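Chapter 2
Reflection from Surfaces 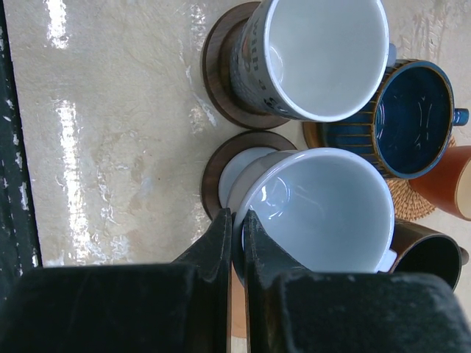

Light falling on a surface is partly absorbed and partly returned. The returned part has two components. Specular reflection leaves at an angle equal to the angle of arrival, and diffuse reflection is scattered in all directions. Most household surfaces give both. On the pale tabletop beside the mugs, the mottled pattern is seen by diffuse light, while the two bright streaks at the left are specular and hide the pattern beneath them.

Section 2.1 defines reflectance and gloss. Section 2.2 treats the Illska method, in which a sample is lit at 575 nm and read at 33 angles. Readers should first revise the law of reflection.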